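Gebru recipe list, read me first

December 2024

What's in here: recipes, typed up from cards, notebooks, phone calls and the backs of envelopes. Mostly Ethiopian home cooking, plus whatever else people sent in. One text file per recipe. 3,000 lines in the index, but a lot of those are alternate names for the same dish, see Names below.

Put together by Bontu Weldu. Typing by Yeshi Abdella and Tsion Worku. Measurements checked by Mervyn Ashworth, up to folder 39. After 39 nothing is checked. Cook at your own risk.

Folders

Numbered, no meaning to the numbers. 1 is just the first box I opened. Inside each folder:

recipe files, plain text
notes.txt, anything that didn't fit
source.txt, who gave it and how (card, call, notebook)

If source.txt says "call" the amounts are what I heard on the phone. Bad line half the time. Check against another version of the dish if there is one.

File layout

Title on line one. Other names on line two, separated by semicolons. Line three is how many it feeds, blank if the person didn't say. Then ingredients, one per line. Blank line. Then the method, in the person's own words as far as we could keep them.

No photos in the recipe files. Keep it that way please, the whole thing has to fit in an email.

Names

Biggest mess. Same stew spelled five ways. We did not fix spellings on purpose, people want to find their grandmother's word for it. The index points all spellings to one entry. So if you search "shiro" you get shiro, shero, and a couple I can't even type without looking. Search the index first, then the folder. Don't search the folders directly, you will miss stuff.

Some dishes have the same name and are completly different food. Those have the town after the name when we knew the town. When we didn't, there's a letter. A, B, C. Letters mean nothing, just order typed.

Amounts

Cups are US cups. Spoons are whatever spoon the person had. "Coffee cup" means the small one without a handle, Mervyn measured his at 100 milliliters and we went with that everywhere. If yours is smaller, adjust.

"Enough" stays "enough". Do not write in asking for grams. I don't have grams.

Heat: low, medium, high. A few of the older cards say "charcoal, gone gray". Left as is.

Berbere is always listed as a single ingredient. If a recipe comes with its own mix, the mix has its own file and the recipe points to it. 3 of those pointers are broken, known problem, folders got moved. Look under "spice" in the index and you'll find them.

Fruit and sweets

Small section. Folder 22 only. Most of the cards we got were stews and bread, dessert just wasn't a thing people wrote down. What's there is apples, dates, a banana bread, honey things. The baked apple one is good. Use tart green apples, they hold up. The red soft ones go to mush before the middle is done. Core from the top, leave the bottom closed or the honey runs out all over the dish.

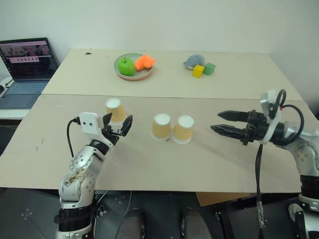 Adanech Tsegaye wrote back that the baked apple card is wrong, her mother never put honey in before baking, only after, spooned over while they're still hot, and that the cinnamon should be a stick and not ground. Also that the card says an hour and it was never an hour. Forty minutes, then look. She wants both versions kept, with the town on hers. Done, it's in 22 as the second entry. I left the first one alone, somebody made it that way and liked it enough to write it down.

Which brings up corrections. Rule is, we don't overwrite. A correction goes in as a new file next to the old one with the name of whoever sent it. Only typing mistakes get fixed in place. Teaspoon typed as tablespoon, that kind of thing. The salt in the Lorkier lentils was one of those. Sorry to everyone who made the Lorkier lentils.

What's missing

Injera. There are plenty of injera cards but they all start with "take your starter" and none says how to get the starter going. Tsion is writing that down properly, not finished.

Drinks. Nothing on tej or tella yet. There's a notebook for it, water damage, some pages stuck together.

Fasting dishes are in but not marked as fasting. You have to read the ingredients. I started tagging them in May and got through four folders and then stopped. If the file has "F" at the very end it's tagged. No F means nothing, could be either.

Meat cuts. People used butcher words that don't match what US stores sell. Where Yeshi knew the match it's in brackets. No bracket, ask at the counter.

Allergies: not marked anywhere. Read every line. Peanuts turn up in places you wouldn't expect, and niter kibbeh is butter, so it counts as dairy even after you strain it.

Known errors

Folder 7, the doro wat says "onions, 1". Has to be more. Card is torn there. Nobody in the family remembers the number. I use eight small ones.
Folder 14, two pages of one recipe got typed as two recipes. The second one starts "then add the rest". Add the rest of the first one.
Folder 31, the Posa bread has no liquid listed at all. Water, I assume, warm, add until it comes together.
Folder 33, oven temps in that one are Celsius, the only folder where they are. Don't set your oven to 180 Fahrenheit and wait like I did.
Anything from the Stunmont church booklet: portions are for a hall full of people. Divide.

Using it

Copy it, print it, cook from it, pass it on. Keep the names on the recipes. That's the one condition. If a card says it came from somebody's aunt then the aunt stays on it.

Please don't put it in a book for sale. Several people gave us cards on the understanding it wouldn't be sold and I told them yes.

A handful of recipes have a first name only or "a neighbor". That's how they asked for it. Don't go filling in the rest even if you recognize the handwriting.

Sending things in

Photo of the card is fine, so long as we can read it. Flat, decent light, both sides, people write the important part on the back. Typed is better. Recording of somebody talking is fine too but slow, Yeshi has a pile of those waiting already.

Say:
name of the dish, every name you know for it
who made it
where they were from, if they want that in
anything you changed yourself

Don't tidy up the wording. If she said "stir it until your arm complains" then type that.

Send one dish per message. When six come together I lose at least one of them, this has happened.

Opening the files

Any text editor. The Amharic titles need a font that has the letters, most computers do now. If you see little boxes, that's the font and the file is fine. Printing, set it to wide margins or the ingredient lines wrap in a bad spot.

The index is one long file, sorted by our alphabet and not by the Amharic one. There's a second index sorted the other way but it's out of date, stops at folder 26. Tsion has the newer one on her machine, will get added next time.

Changes since last time

Folder 22 got the second baked apple
"Coffee cup" now the same size everywhere
Lentil salt fixed
Took out a duplicate kitfo, exact same card photographed twice
Put the kitfo back, it wasn't the same card, the butter is different
Folder 40 opened, two files in it so far, both cabbage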